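Kitchen kit for the Garrido flat – what we have and what we need

The shared kitchen at Garrido opens for bookings on Mon 22 August. Most of the crockery and cutlery has come from members, with a little bought from Naduda using the 800 pounds left in the equipment fund. It all needs sorting by type before it goes into the drawers and the two wall cupboards.
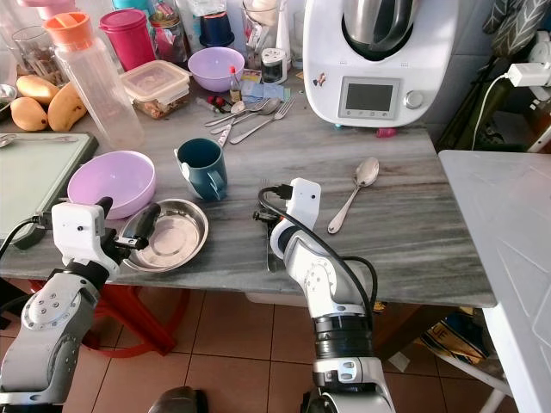 Cutlery, bowls and storage boxes on the worktop, with mangoes at the left.

Spoons are well covered. Sharp knives will go in the top drawer, on their own, and should be washed by hand and put straight back. Plastic bowls and lidded boxes go in the left cupboard. Mugs and glasses go in the right one – please leave the lower shelf free for jars. Fruit can stay out, but take home anything you haven't eaten by the end of your booking.

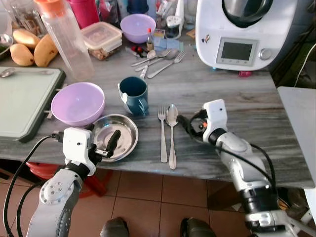
Can I leave my own pans in the kitchen between bookings?
Only if they fit on the bottom shelf and have your name on them. Anything unmarked goes into the spares box at the end of September.

We are still short of tea towels and a decent colander. Offers to the Ekach desk, open until 5 most afternoons.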